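Rejoindre Clilberg sans voiture : l'accès par la gare routière d'Enden 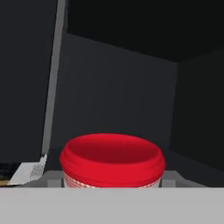

Chepkoech Odera m'écrit que l'itinéraire publié ici au printemps n'est plus praticable : la passerelle piétonne côté canal est fermée, et le GPS continue d'y envoyer tout le monde. Elle a perdu vingt minutes avec une valise et demande une version corrigée, si possible avec les points de repère au sol et pas seulement les noms de rues.

J'ai donc refait le trajet vendredi, dans les deux sens. Voici la version à jour.

Depuis la gare routière d'Enden, prendre la ligne 7, quai 2, direction Flunotbridge. Le quai 2 se trouve derrière le bâtiment des guichets, du côté opposé aux taxis. La signalétique indique encore l'ancien numéro de quai sur le panneau d'entrée ; seul l'affichage au-dessus des portes est à jour. Le billet s'achète au distributeur ou auprès du conducteur, avec un supplément dans le second cas. Le distributeur de gauche refuse les cartes sans contact.

Descendre à l'arrêt Okafor. L'annonce sonore ne fonctionne pas sur tous les véhicules. Le repère utile est le rond-point avec la station-service : l'arrêt est le premier après celui-ci, et il faut le demander.

À partir de l'arrêt, revenir sur ses pas jusqu'au feu, traverser, puis prendre la rue en descente sur la droite. Après 300 mètres, elle se divise. Le GPS propose la branche de gauche, celle de la passerelle fermée. Prendre à droite, longer le mur de l'ancienne filature et passer sous la voie ferrée. Le passage est éclairé mais étroit ; deux valises s'y croisent mal. En sortie, l'escalier monte directement vers la place de Clilberg. Pour éviter les marches, continuer tout droit jusqu'à la rampe, qui débouche derrière l'office de tourisme.

Longueur totale à pied : 785 mètres par l'escalier, un peu plus par la rampe. Je n'ai pas mesuré la seconde variante.

Pour ceux qui arrivent en voiture malgré le titre : le parking de la filature est accessible uniquement par la route de Flunotbridge. La hauteur est limitée à l'entrée, ce qui exclut la plupart des fourgons aménagés. Eusebio Valderrama me signale un second parking, non couvert, juste avant le passage sous voie — je l'ai vu, il est en terre et sans marquage, et je ne sais pas s'il est autorisé la nuit.

Au retour, l'arrêt vers Enden n'est pas en face de l'arrêt d'arrivée. Il est décalé après le feu, devant la pharmacie. Le dernier départ du soir est avancé en juin à cause des travaux sur la chaussée ; l'horaire papier affiché sous l'abri en tient compte, l'application non.

Je modifierai cette page à la réouverture de la passerelle. Si quelqu'un passe par la rampe avec une poussette ou un fauteuil, l'état du revêtement dans le dernier virage m'intéresse.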